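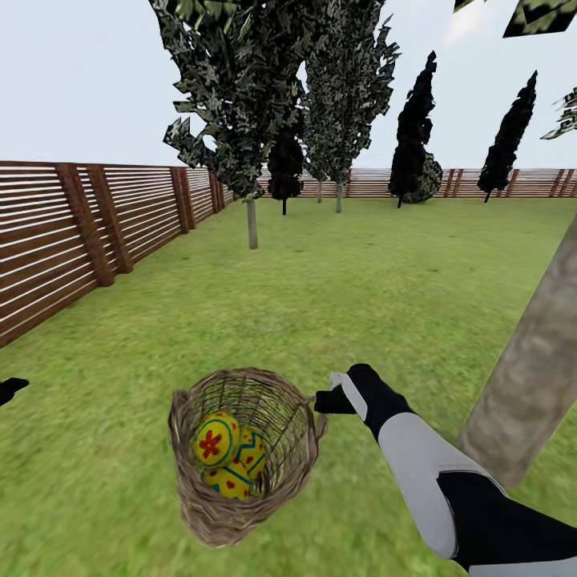
*시뮬레이션 정원 환경의 바구니 조작 과제. 그리퍼가 바구니 테두리 높이에 위치해 있다. (자료: Kosberg)*

**Kosberg, 원격조작 시연 데이터 'Nukari' 6월 갱신판 배포… 야외 정원 과제 추가**

로봇 학습용 소프트웨어 업체 Kosberg가 양팔 로봇의 원격조작 시연 데이터 모음 'Nukari'의 6월 갱신판을 배포했다. 이번 판에는 시뮬레이션 시연 3063건이 수록됐으며, 이 가운데 748건이 새로 추가된 야외 정원 환경에서 기록됐다. 기존 판은 주방과 작업대 등 실내 환경으로만 구성돼 있었다.

시연은 전량 사람이 직접 수행했다. 조작자는 가상현실 헤드셋을 착용하고 양손에 쥔 컨트롤러로 시뮬레이션 속 로봇의 두 팔을 움직인다. 컨트롤러의 위치와 자세는 손목 좌표계의 목표값으로 변환되고, 역기구학 연산을 거쳐 각 관절에 명령으로 전달된다. 그리퍼 개폐는 검지 트리거의 눌림량에 비례한다. 조작자가 클러치 버튼을 놓으면 팔은 현재 자세를 유지하며, 손 위치를 다시 잡은 뒤 조작을 이어갈 수 있다.

정원 환경의 과제는 13종이다. 채색된 달걀이 담긴 고리버들 바구니를 잡아 옮기는 과제, 잔디 위의 물체를 바구니에 담는 과제, 한쪽 팔에서 다른 쪽 팔로 물체를 건네는 과제 등이 포함됐다. 과제마다 바구니의 초기 위치와 방향, 로봇의 시작 자세를 바꿔 가며 시연을 기록했다.

바구니 과제는 접촉 조건이 까다로운 편에 속한다. 테두리가 두껍고 굵기가 고르지 않아 파지 지점에 따라 손가락이 닿는 면적이 달라지고, 한쪽 가장자리만 잡고 들어 올리면 바구니가 기울면서 내용물이 쏠린다. Kosberg는 배포 문서에서 접근 각도와 파지 높이를 사전에 지정하지 않고 조작자의 판단에 맡겼다고 설명했다. 같은 초기 조건에서도 여러 가지 파지 방식이 기록되도록 하기 위한 조치다. 다만 과제별 종료 조건은 고정돼 있어, 바구니를 목표 영역에 내려놓고 두 그리퍼를 모두 뗀 시점에 기록이 끝난다.

수집에는 조작자 22명이 참여했다. 조작자는 과제별 연습 구간을 마친 뒤 본 기록에 들어갔으며, 연습 구간의 궤적은 배포본에서 제외됐다. 도중에 물체를 떨어뜨렸다가 다시 집은 시연은 삭제하지 않고 '복구' 표시를 붙여 남겼다. 복구 구간의 시작과 끝은 별도 필드에 시각으로 기록돼 있어, 학습 시 포함 여부를 사용자가 선택할 수 있다. 종료 조건을 충족하지 못한 시연은 별도 폴더로 분리됐고 위 집계에는 들어가지 않는다.

시연 한 건은 관절 위치와 속도, 그리퍼 개도, 조작자 입력 원본값, 물체 자세, 카메라 영상으로 이뤄진다. 조작자 입력과 실제 관절 명령을 따로 저장한 것은 이번 판부터다. 이전 판에서는 필터를 통과한 명령만 남아 있어 조작 지연이나 손떨림 보정의 영향을 분리해 분석하기 어렵다는 지적이 있었다. 영상은 시뮬레이션 상태 기록으로부터 다시 렌더링할 수 있으며, 이를 위한 스크립트가 함께 제공된다. 카메라 위치와 조명 조건을 변경해 출력하는 것도 가능하다.

기록과 재생에는 동사의 도구 'Laur'가 쓰인다. Laur는 저장된 시연을 시간축에서 앞뒤로 이동하며 확인하는 기능과, 특정 시점부터 조작자가 제어를 넘겨받아 후반부만 다시 기록하는 기능을 갖췄다. 후자로 만든 시연에는 원본의 식별 번호와 분기 시점이 함께 저장된다. 이번 갱신에서는 두 팔의 궤적을 한 화면에 겹쳐 보는 기능이 추가됐고, 왼팔과 오른팔의 클러치 상태가 뒤바뀌어 표시되던 오류가 수정됐다.

모방학습 기준 모델도 공개됐다. 정원 과제 전체를 대상으로 학습한 단일 정책과 과제별로 따로 학습한 정책이 각각 제공된다. 과제별 성공률은 배포 문서의 부록 표로 정리돼 있으며, 평가는 시뮬레이션 안에서만 이뤄졌다. 실물 로봇에 옮겼을 때의 성능은 보고되지 않았다. 배포 문서는 잔디 표면을 균일한 평면으로 근사했다는 점과, 바구니를 변형되지 않는 강체로 처리했다는 점을 한계로 명시했다. 고리버들이 눌리거나 휘는 거동은 재현되지 않으므로 파지력을 다루는 연구에는 적합하지 않다는 것이 업체 측 설명이다.

실물 검증은 협력사 Mokia가 맡는다. Mokia는 자사 양팔 시험 장비에서 바구니 과제 일부를 재현하고, 시뮬레이션 시연만으로 학습한 정책과 실물 원격조작 시연을 소량 추가한 정책을 비교할 예정이다. 실물 시연에서도 같은 컨트롤러와 좌표 변환 방식을 쓴다. 시험 결과의 공개 시점은 정해지지 않았다.

Nukari 갱신판은 연구 목적에 한해 무상으로 내려받을 수 있고, 상업적 이용에는 별도 계약이 필요하다. 이전 판의 파일은 Laur에 포함된 변환기를 통해 새 형식으로 바꿀 수 있으나, 조작자 입력 원본값 필드는 빈 값으로 채워진다.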